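Fusen Club Gripper Kit
Parallel gripper with wrist camera mount, for school robotics classes and clubs

The Fusen kit is the end-of-arm set used in the Forkilia student project. It fits the Alaoui teaching arm and any arm with the same 4-hole wrist pattern. Students assemble the gripper, mount the camera and calibrate both before the first pick task.

In the box
Gripper body with servo
2 finger sets, flat and grooved
Camera bracket, adjustable
Control cable, 600 mm
Hex keys and screws
Printed build guide, 7 lessons

Specifications
Rated payload: 200 g
Supply: 7 V DC, from arm controller
Control: Usex serial board (sold separately)
Recommended team size: 4 students

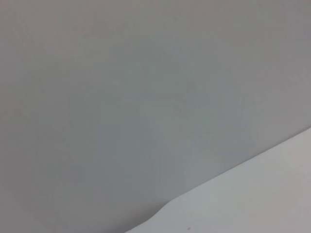 Camera aim is covered in lesson 4, after the fingers have been fitted and squared. The bracket tilts on a single screw and holds position by friction – tighten it before running the arm. For setting exposure, a plain gray area next to a paler one gives students a simple target: the long diagonal edge between the two is the sharpest line in the view, while the tones on the gray side fade into each other with no boundary an edge filter could use. The tiny dark speck on the pale side is useful for the threshold exercise. Teams raise the threshold until the speck drops out and the diagonal remains, then record the value in the build log.

Compatibility
The kit works with Usex block code and with the text editor. Older Alaoui arms need the adapter ring, ordered as a spare part. The gripper cannot be used with the Alaoui suction head fitted.

Spares
Finger sets, brackets and cables are sold individually. Servos are supplied with the horn attached – do not remove it before lesson 2.

Class packs
Available in packs of 4. Each pack includes one teacher copy of the build guide and the Forkilia task sheets.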